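Print this page | E-mail this page

Hosel Operator Guide
Section 3. Recording Demonstrations in the Simulator

3.1 Before you record

Hosel trains from demonstrations recorded by an operator who drives both arms with the hand controllers. Each demonstration is stored as one episode. A task set is complete when it holds 700 accepted episodes.

1. Start the simulator and wait for the status line to read READY.
2. Load the task file. The task name and layout number appear at the top of the operator panel.
3. Put on the headset and select HEAD VIEW.
4. Hold both controllers at chest height and press ALIGN. The simulated arms move to match your hands.
5. Open and close each gripper twice. If a gripper lags or does not close fully, repeat step 4.

CAUTION: Do not press ALIGN with your arms crossed. The simulated arms will collide and the session must be restarted.

3.2 Checking the layout

Objects are placed at random each time a layout is loaded. Look over the work area before you start the recorder, and reject any layout in which a task object cannot be reached.
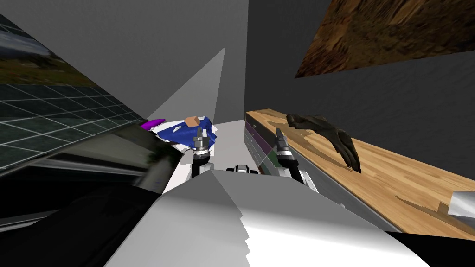

Layout checks are made from the head view only. Lean forward until the torso model stops hiding the near part of the work area, then look to both sides. An object that rests on another counts as stacked: with a small box sitting on a crumpled blue cloth, the box has to be moved before any task that folds or lifts the cloth. Mark the layout STACKED so that the extra step is labeled correctly. A glove lying on the countertop with its fingers spread needs no mark.

NOTE: Objects partly out of view may be ignored unless the task file names them.

3.3 Recording an episode

1. Press RECORD. The counter starts when either gripper first moves.
2. Carry out the task at an even speed. Short pauses are acceptable.
3. If you drop an object, pick it up and continue. Recoveries are useful to the learner and should be kept.
4. When the task is done, open both grippers, back them away from the objects, and press STOP.
5. Select ACCEPT or DISCARD. A discarded episode cannot be restored.

CAUTION: Do not reset the layout while the recorder is running. The episode will be saved with error 516 and left out of training.

NOTE: Episodes recorded before the March update do not carry the STACKED mark. Send these to Brittany Simard for relabeling.

Hosel Operator Guide, August 2018 | Contact: Skukorach Documentation | © Skukorach | Back to top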